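Pre-session checklist, two-arm wire sorting bench
Coritport project, revised October 4, 2025

Please go through this before each block of 300 recordings, even if you only stepped out for a sandwich. I know it's a bit of a chore, and I do appreciate everybody's patience with it!

1. Rail and mounting plates tight. OK. I gave the bolts a good firm push by hand and was happy with them.

2. Purple cables clear of the joints through the full reach. OK, though please keep looking at the loop by each shoulder, as it likes to creep with use.

3. Gripper fingers and pads seated, nothing caught between them. OK. Wipe them down while you're there.

4. Three baskets across the back, with the turquoise one in the middle. OK. A little crooked is fine by me (the learner should see some variety), but don't swap the colors.
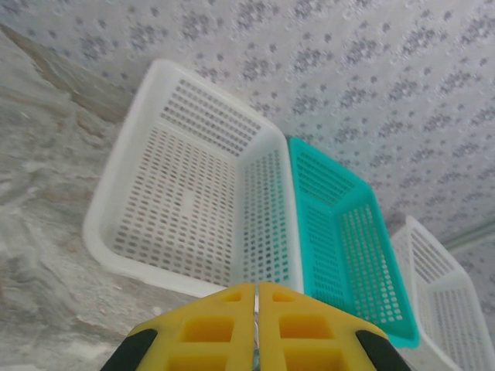
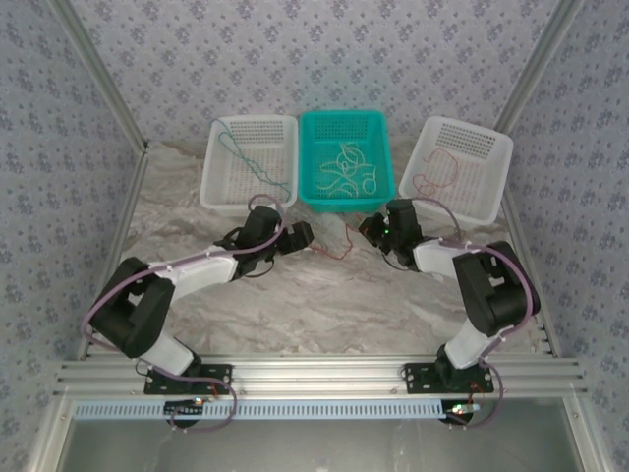
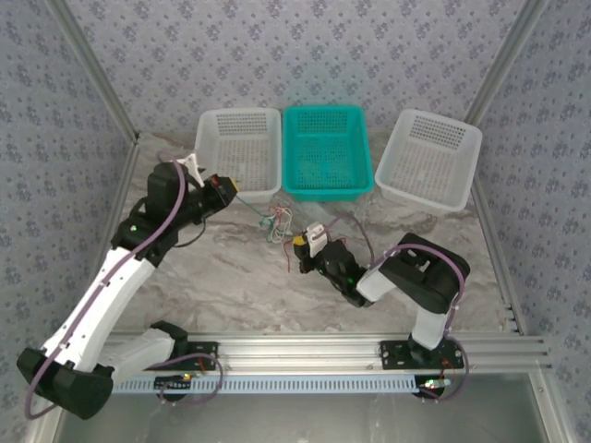 5. Stop button within reach of whoever is driving. OK. Tested twice, and both arms held still the way they should.

6. Hands out of the enclosure before the arms go live. Needs work. In May we were very good about calling out "clear," and lately we've gotten lazy, me included, so let's all pick that up again.

7. Wires in good shape. Needs work. Batch 11 from Jelano has a few with bare ends, so kindly set those aside and don't trim them at the bench.

8. Failed tries kept and labeled. OK. Episode 2218 was marked as a success when it was really a drop, and I've fixed the label. Drops are useful to us, so please don't delete them.

Next check is due after the coming 300. Leave your notes on the clipboard by the door.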